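Student Project Report: Why Our Sink-Cleaning Arm Kept Stopping
Nektarios Vrettos and Wyn Foulkes
Submitted October 31, 2024

What we set out to do

Our project started in July with a pretty simple goal: get a two-armed robot to wipe down a bathroom sink using one arm, with the other arm parked out of the way. We named our control program Siu, and the motion planner under it is called Iro. We picked a sink over a countertop for the curves. A flat surface lets you get away with a lot, and a deep bowl lets you get away with nothing! We were excited about it from day one and we still are, even though most of this report is about a fault.

The fault

During our first full set of trials, the arm would reach into the bowl, start wiping, and then freeze. No crash, no bang, it just stopped with the motors holding. Siu logged each stop as a "contact limit" event, meaning the force reading at the wrist had gone over the limit we set. We ran 16 trials that week and 10 of them ended this way.

Our limit was 12 newtons. We chose it to protect the ceramic and the wrist, and also so that a hand caught between the arm and the rim wouldn't get squeezed hard. So our first reaction was that the safety stop was doing its job and we were simply pushing too hard. Wyn lowered the pressing force and we tried again. The stops kept coming, which was confusing and (we'll admit) kind of fascinating. 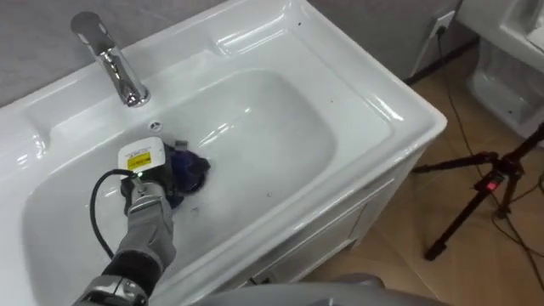

Why not just raise the force limit?

Raising it would have hidden the fault, and it would have taken away the margin we wanted around people's hands. We agreed early on that the limit would stay where it was until we knew what the readings meant.

Tracking it down

Nektarios plotted the force readings against the wrist angle, and that plot was the best moment of the whole project. The high readings all bunched up at one end of the wrist's range, where the hand turns toward the back of the bowl. They even showed up when we ran the same motion in the air, with the sink nowhere near it. Something was loading the wrist that wasn't the sink.

It was the cable. We had tied it down to the forearm too tightly, so when the wrist rolled far enough the slack ran out and the cable pulled sideways on the sensor. Siu read the pull as contact and stopped. Pressing more gently couldn't fix it, as most of the force wasn't coming from pressing.

There was a second problem hiding behind the first one, and this one worried us more. Siu zeroed the force sensor at the start of every run, wherever the arm happened to be. If the arm started in a pose where the cable was already tight, that pull got counted as zero. On those runs the arm could press harder than our limit before stopping. We found 4 runs in the logs that had started this way. Nothing got damaged, but we had been treating those as our good runs! 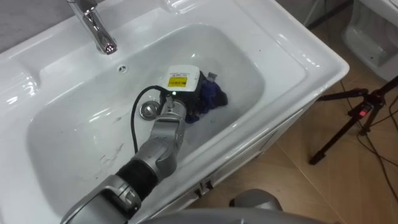 What we changed

First, we re-routed the cable with a service loop at the wrist and moved the tie point farther back. We rolled the wrist slowly through its whole range with the power off and checked the slack by hand before running anything.

Second, Siu now zeroes the sensor in one fixed pose only, and refuses to start if the arm is anywhere else. Wyn also added a short air test: the arm goes through the wiping motion above the bowl, and if the reading drifts, the run is canceled.

Third, we rewrote our lab rules. One of us stays at the stop button during every run, and neither of us reaches into the bowl until the arm has backed out and the motors are off. Before this we had been a little casual about grabbing the cloth between passes.

Results so far

We repeated the trials with the same motion and the same limit, and none ended in a false stop. Two did stop when the hand met the curve at the back of the bowl too steeply. Those were real contacts, and the planner needs work there. Iro still treats the bowl as a box with rounded corners, so our next job is giving it a proper curved model. We also want to log cable slack somehow, maybe with a cheap stretch sensor, but we haven't tried one yet.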